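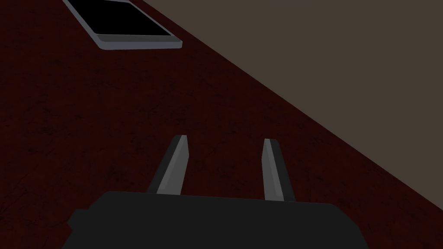
Quick one before lunch, then back to the reruns. People keep asking for our sim rules and I keep pasting bits of them into chat, so they get a post now. Not polished. Some of it is just opinion.

Background, short version. We had a bad March. Two people ran the same task in Eswood (our long narrow room, table down the middle) and got success rates that didn't come close to each other. Same policy, same checkpoint. Took us way too long to find out that one of them had a different step limit and the other was restarting episodes by hand when the arm started in a weird spot. Neither one wrote it down. One of them was me.

So, rules.

**Fix the step limit before you look at anything.** Ours is 900. If a task needs more, fine, change it, but change it for every policy in the comparison and put it in the config. Not in a message to Qianru at 11 pm.

**No hand restarts.** An ugly start counts. Arm parked close to the wall — counts. If the start state is truly broken (robot inside the table, that kind of thing) the episode gets marked `invalid` with a line saying what was wrong, and the next seed gets used. You don't get to call it invalid after watching it fail.

**20 episodes is a smoke test.** It tells you the thing runs. 80 is the smallest number I'll put in a report, and I want to see the per-episode list, with the average underneath.

**Write the seed down.** We start from 3079 for no reason other than somebody typed it once. Keep it. Everybody keeps it. Switching seeds when a result looks bad is the oldest trick there is and you can do it to yourself without noticing.

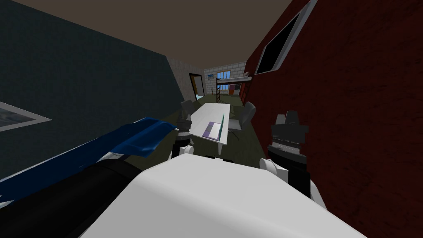
**Move one thing at a time.** If you swap the book on the table, leave the chairs alone. If you move the chairs, leave the book. We had a whole week of "layout changes" where color, position and lighting all got shuffled together and then a meeting about which one mattered. Couldn't say. Obviously.

**Log contacts on the whole robot.** This one I fought against, becuase the logs get huge. Qianru Shi was right and I was wrong. If you only log the fingers you'll happily score an episode as a success while the elbow is scraping down a wall. In sim that costs nothing. On hardware it's a repair bill and a very quiet afternoon. Our rule now: any arm or torso contact over the threshold and the episode is scored `success_with_contact`, its own column, never merged with the clean ones.

**Gripper names.** Left is the robot's left. Always. Not the left of your screen, not left from the doorway. I can't believe this needs a bullet but it did, twice.

**Keep a dull scene around.** Tabletop, one object, one gripper, nothing else going on. When a Varkine update lands I run the dull scene first and the rooms after. If the fingers don't close right there then there's no point loading a whole room to find out the same thing slower.
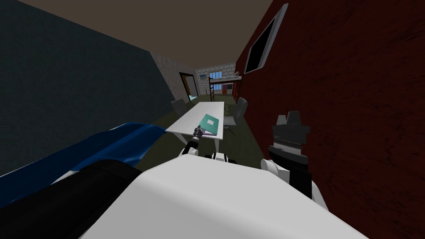

**Chenxi Shen**
*Simulation lead, Zostico*

A couple of things people have pushed back on already.

"This slows us down." Yes, some. Filling in the run sheet takes me less time than making coffee, the reruns in March took a lot longer than that.

"Our real robot has its own rules." Good, keep them. These are seperate. Passing in sim doesn't sign off anything on the floor, and the stop button check happens every time no matter how nice the numbers look. Yuan, our run tracker, will refuse to tag a checkpoint as floor-ready unless a person has filled in that field, and please stop asking me for the override.

Still open: what to do about near misses. Gripper closes right next to the object, touches it, doesn't lift. Right now it's a fail, same as never getting there. Qianru wants a partial score. I think partial scores turn into a place to hide, but I don't have a better idea yet. Will update this when we've argued it out.

Run sheet template is in the usual folder. Use the new one, the old one still has the wrong step limit in it. Ok, reruns.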